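Search this notebook
Enter keywords
Go

Workshop notebook – June, started 8.40 am
Wax resist on the cotton offcuts, second go
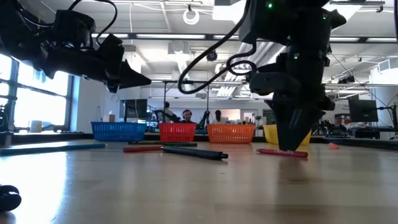 Photo: Do-yoon Wi

Back on the wax resist today, and I'm in a much better mood about it than last time! Plan was plain crayon rubbed onto washed cotton, then a cold indigo bath, to see if we can skip the hot wax pot for the kids' sessions (Zainab would love that, she hates cleaning the thing).

Cut 27 swatches from the Balogun roll. Did 21 with crayon and left the rest bare to compare colour. Pressed hard on the first lot, went lighter on the next, and by the end my wrist was killing me. Suleiman reckons you should warm the cloth on the radiator first so the wax grabs – tried it on a few and yes, much crisper lines, grey smudges gone.

Bath was 300 mL of the Kiklow stock let down with tap water. Too strong, I think. The light-pressure ones went blue all over and you can barely find the drawing. Heavy ones are gorgeous though, little crackles through the wax like proper batik.

Still to do: iron the wax out between newsprint (NOT the good iron, Chibuzor), rinse again, and try the heavier Prostex cloth. Omolara wants one for the noticeboard, so I've put the fern swatch aside for her.

Print this entry
E-mail this entry

Recent entries
Indigo stock, batch 108
Fixing the squeaky mangle
Onion skin dye on wool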